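Open day at Atisar, 31 January 2024

I have wanted to get inside the Atisar building ever since a friend came home from the October open day with sawdust in her cuffs and a silly grin on her face. This time I booked early, and I'm so glad I did! The place is an old dairy on the edge of town, now split into workshops, and for one afternoon you can wander in and out of nearly all of them.

We started upstairs with the Kemppainen finishing shop, where two people were rubbing oil into a stair rail and talking the whole time about grain. I could have stayed for hours (I did stay long enough to miss the first coffee round). They let us try oiling an offcut ourselves, and I now know that I use far too much oil and far too little elbow.

After that I couldn't stop looking at tables. There are tables everywhere at Atisar, and the one in the Drellano room got me straight away. It's a warm medium brown with very fine lines in it, and toward one end there is a darker band that sweeps over in slow curves. Some stretches look almost brushed, and the light gives it a soft sheen.

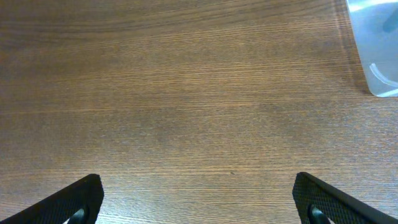 Gisela Sepúlveda thought I was getting carried away, and said a bench top only gets interesting once it has a few years of scratches and glue on it, so I should come back when this one has had some proper use. I can see her point, but I would still take it home as it is.

The Drellano room is given over to small jobs and hand tools, and the rule is that you lay out only what you need. I tried to take that in, as my own bench is a disaster. What I liked was how plain it all was: a clear plastic container with nothing in it yet, a little pair of pliers with bright red handles right next to it, and plenty of bare wood left over to work on. 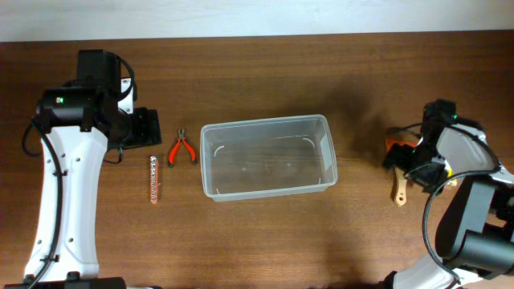

I have already cleared one shelf at home and bought two plastic tubs, so the idea stuck.

Last stop was Nandimow, the repair corner downstairs, where Jianhua Lei was fixing a desk lamp and taking questions at the same time. I asked about my kitchen drawer that sticks and got a real answer, with a sketch on the back of a flyer.

A few practical things. Entry is free but you need a ticket, and there were 128 of them this time. Parking is tight, so take the 24 bus if you can. The stairs are steep, and the lift is at the back by the loading door. Soup and bread were still going at four o'clock, and the soup was very good.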